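The Trouble with Catching Up
2020-12-28

Every racing board game eventually has to decide what to do about the player in last place. Dridden, which I have now played 16 times, decides to give them a present. If you're at the back when the round ends, you draw an extra card. If you're at the back twice running, you draw two, and everyone makes sympathetic noises while you try not to grin.

I object to this, and I say so as someone who is very often at the back.

The usual defense is that a catch-up rule keeps everybody interested. Maybe so. What it keeps me interested in is being last. By October our group of four had worked out that the first 15 spaces of the track are a contest in dawdling, with grown adults weighing up whether to move one space or none. I have seen livelier lines at the post office.

Kotia handles it better. The leader pays more to move, the way the rider at the front of a pack does the hard work, and the rest of us get a cheap ride until we're brave enough to come around. You still want to be ahead. You just don't want to be ahead yet. Trerier has no catch-up rule at all and can be over as a contest in ten minutes, but it has the decency to finish in twenty. 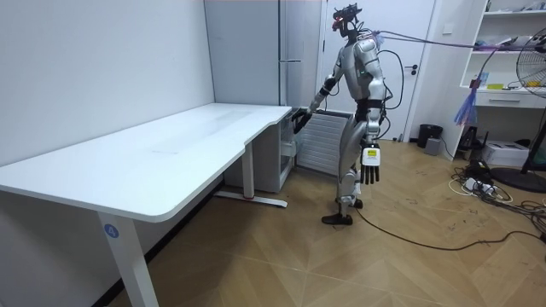 Humanoid robot at the corner of a white desk.

My own fix for Dridden is to hand the extra card to whoever is second to last. We tried it over the holidays. Two of us spent the evening fighting for third, and I lost that as well.

Filed under: racing games, complaints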